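Still waiting on the Drurkcombe wind farm

2022-07-28

I went to the third public meeting on the Drurkcombe wind project last week, and I came home with a folder, a pen, and the same questions I took in with me.

For anyone who hasn't been following, Stindeo wants to put turbines along the ridge north of town and run a new transmission line down through the valley to the substation at Kunow. The county has been talking about helping to pay for that line since February. I have nothing against wind turbines. I'd sooner look at them than at the old coal stack we had when I was a kid. What bothers me is the money, and how quickly everybody in charge got comfortable with it.

The company's number is 800 construction jobs. It's on the folder, it's on the banner, and the man running the slides must have said it every few minutes. I asked how many would still be there once the turbines were up and turning. He said the permanent workforce was "still being scoped." A woman behind me asked the same thing a different way and he finally gave us 12. So, 12 people with steady work, and I'd bet most of them will drive in from Chamoun, where the company has its service yard already.

I also asked what counts as a job. If a guy pours concrete for six weeks, does he count the same as somebody who's on the site from start to finish? The answer was that they use "a standard industry model." I asked whether we could see the model. He wrote something down on a pad. I haven't heard from him.
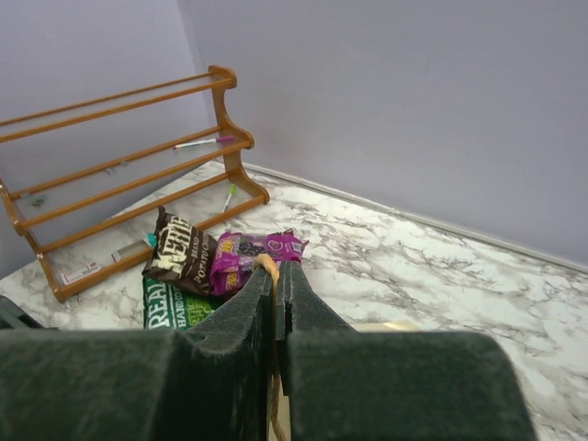
Then there's the line itself. Stindeo says no private investor will touch the project without it, and they want the county to guarantee the loan. Maybe that's how these things get done now. But if the project is as sure a bet as the folder says, I'd expect a bank somewhere to be interested. When the people whose whole business is lending money would like somebody else to hold the risk, I get nervous, and I don't think that makes me a crank.

Daranee Rattanakul spoke in favor. She leases grazing land up on the ridge and she was straight about it: the rent would keep her family's place going, and cattle don't mind turbines. I believed every word. She stands to gain and said so up front, and I wish the rest of the room had been as plain. I'd probably sign too if I had land up there.

Qiuyue Ye had the best question of the night. She wanted to know who pays to take the turbines down when they wear out. Stindeo has a decommissioning fund, apparently, but it doesn't start filling up until the project has been running for years. She asked what happens if the company gets sold before then. The reply was that any buyer would "inherit the obligations." Sure. We heard the same about the quarry, and you can go look at the quarry any time you like. Bring boots.

There were around 400 people on the petition against, last I checked. I haven't signed it. Half of it is about birds and property values and a kind of humming sickness I can't find any decent evidence for, and I don't want my name under that. There ought to be a second petition that just says show us the contract.

The county commissioners vote on the guarantee next month. The draft agreement is supposed to be posted on the county website before that, and as of this morning the link goes to a page about dog licenses. I called the clerk's office. They're looking into it.

If you get hold of a copy before I do, send it to me. I'll read the whole thing, even the appendices.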